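Review: the Naltesent storage basket, as used by a school robotics club

Our club at Vasstead has a robot arm and a tidying challenge coming up in November, so we needed something for it to work with that wasn't another cardboard box. I ordered 2 of these baskets and I'm so glad I did!

First, the shape. The sides slope, the floor is flat, and there's a handle with an oval slot on each short end. Our students on the grasping team love those handles – a slot is a much more interesting target than a plain edge, and they've been arguing happily over approach angles ever since.
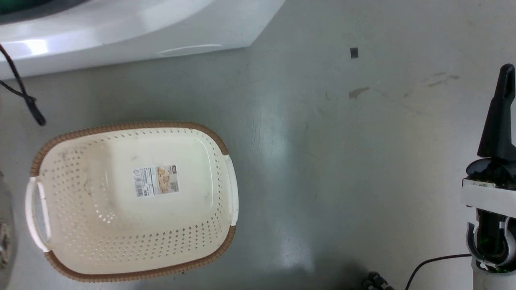
The basket on the bench with the arm at right. Label still on the inside.

The woven-look rim is my favorite part. It's tan against a pale body, so the kids writing the vision code get a nice clear outline to look for (our tabletop is pale gray, and the white bins we had before just vanished into it). The little holes in the sides gave their first edge detector fits, but they learned a ton from fixing that.

Small gripes: the sticker sits right on the inner floor, and I'd like a darker color choice for the body. Neither would stop me from buying more for the Prollomcombe meet.

Posted August 10, 2024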